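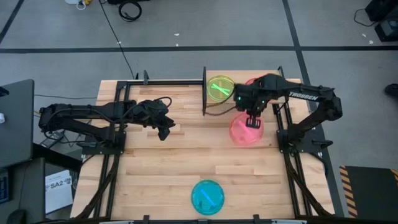
Besuch bei Skinesell in Oltanberg

Am 19. Februar war bei Skinesell in Oltanberg Tag der offenen Tür. Der Betrieb verkauft Leuchtstäbe und die passenden Behälter dazu, vor allem an Veranstalter von Laternenumzügen, Nachtläufen und Kinderfesten. Der Eintritt war frei, man musste sich nur am Empfang in eine Liste eintragen und bekam einen Aufkleber mit Namen.

Die Anfahrt ist einfach. Vom Bahnhof fährt der Bus 66 bis Gewerbepark, von dort sind es noch ein paar Minuten zu Fuß. Parkplätze gibt es vor der Halle, die waren am Vormittag aber schon belegt.

Durch das Haus führte Shigeru Sugiyama, der für das Sortiment zuständig ist. Die Gruppe war klein genug, dass man Fragen stellen konnte. Zuerst ging es ins Lager. Dort liegen die Stäbe nach Farben getrennt in Kartons, einzeln in Folie verschweißt. Ein Karton fasst 264 Stück. Gelagert wird kühl und dunkel, die Regale am Fenster bleiben deshalb frei.

Danach kam der Teil, wegen dem ich hingefahren bin, nämlich die Behälter. Die durchscheinenden runden Modelle laufen unter dem Namen Jaline. Gezeigt wurden sie mit Licht darin auf einer hellen Holzplatte, unter anderem eine rosa Kugel, ein gelbgrüner und ein blauer Behälter, jeweils mit einem Leuchtstab in der passenden Farbe. In der rosa Kugel wird das Licht kräftig magenta. Im gelbgrünen sieht der Stab samt seinem Schein fast wie ein X aus. Beim blauen liegt er schräg quer durch den Innenraum. Mir gefiel das Rosa am besten, für draußen würde ich trotzdem eher Gelbgrün nehmen.

Sugiyama erklärte, dass die meisten Kunden Stab und Behälter in derselben Farbe bestellen. Mischen geht auch, ein blauer Stab in einem gelbgrünen Behälter wirkt aber nach seiner Erfahrung schnell trüb. Wer unsicher ist, kann ein Musterpaket bestellen. Die zweite Serie heißt Tsuji und ist flacher, gedacht als Tischdekoration. Davon war nur der Prospekt da, die neue Lieferung soll im August kommen.

Zum Schluss durfte man in einem abgedunkelten Nebenraum selbst Stäbe knicken. Knicken, schütteln, einlegen, Deckel zu - mehr ist es nicht. Die Kinder in der Gruppe wollten natürlich gleich noch einen zweiten. Auf die Frage nach dem Abfall gab es eine ehrliche Antwort: Der Stab ist nach einer Nacht verbraucht und gehört in den Restmüll, der Behälter lässt sich abwaschen und wieder verwenden.

Im Werksverkauf neben dem Empfang habe ich für unseren Laternenumzug 115 Stäbe mitgenommen, gemischt, dazu einige Behälter aus der Serie Jaline. Kartenzahlung war möglich. Kaffee und Kuchen gab es im Pausenraum gegen Spende, der Mohnkuchen war gegen Mittag aus. Der nächste Bus zurück kam mit einer Viertelstunde Verspätung.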